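Call for participants: the Levasell between-meals diary

Hi! I'm Raimonds Juška and I'm looking for people who eat standing up. Or on the stairs, or in the car before going into the house, or at 11 at night with the fridge door open. If you've ever told somebody you "didn't really have lunch" after a whole afternoon of crackers, you're who I'm after.

I'm putting together a small book about what people eat and drink between proper meals. It's called Venen for now (long story, and the publisher may make me change it). Clandis is bringing it out, and the middle section is going to be built almost completely from diaries kept by ordinary people in and near Levasell. I need 100 of them. I have a decent pile of names already, mostly from Grīnberga Street and the blocks behind it, but they're nearly all people my own age with desk jobs, and their diaries are going to be a lot of coffee.

So I'd especially love to hear from night workers, students, new parents, retired people, anyone who shares a kitchen with people they aren't related to, and teenagers if a parent signs the form too.

What you'd be doing

You keep a diary for 2 weeks in October. Every time you eat or drink something that isn't breakfast, lunch or dinner, you write a line or so about it. What it was, where you were, who was there, whether you wanted it or it was just nearby. I don't need calories and I don't need weights — please leave the kitchen scale in the cupboard. Bad handwriting is fine. So are voice messages, if you hate writing.

Drinks count. People always forget drinks. The second mug of tea, the juice you finished so the carton could go out, the glass of milk somebody else poured and left.

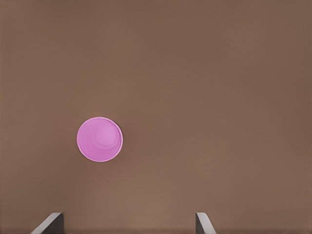 Pink plastic cup. Whatever you drink from one of these goes in the diary.

At the end I'd like to sit down with you for a chat, in person or by phone, and go back over a few of your entries. I'm easy company and I'll bring something to eat, obviously. If you'd rather skip that part, tell me when you sign up and we'll do it by email.

What you get

100 dollars once the diary is in, paid by check or transfer, and a copy of the book when it comes out. You also get to read your own section before it goes anywhere. If there's a line you don't like, it comes out, no argument from me. Everyone appears under a made-up first name, and you can pick your own (I already have two people fighting over Dolores).

What I can't use

Please don't sign up if you're on a medical diet that someone is already tracking for you, or if writing down your food is something you've struggled with in the past. I mean that kindly. It isn't a health project and I'm not qualified to look after anybody.

Also, please don't tidy up your habits for me! The trial diaries had a suspicious amount of fruit in them. I love fruit, and if you ate it, put it in, but put the cake in too.

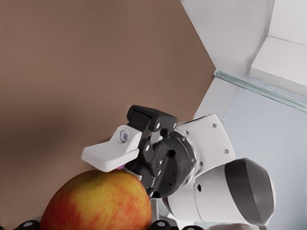 An apple, red and yellow. One line in the diary, same as a cookie.

How to join

Send me a few sentences about yourself and the last thing you ate between meals. Include your general work hours and the best time to call. Evenings are good for me, mornings less so. I'll send back the consent form and a blank diary, and you can ask me anything you like before you sign.

Couples and roommates are welcome to apply together, but you each keep your own diary, and no peeking until you've both finished.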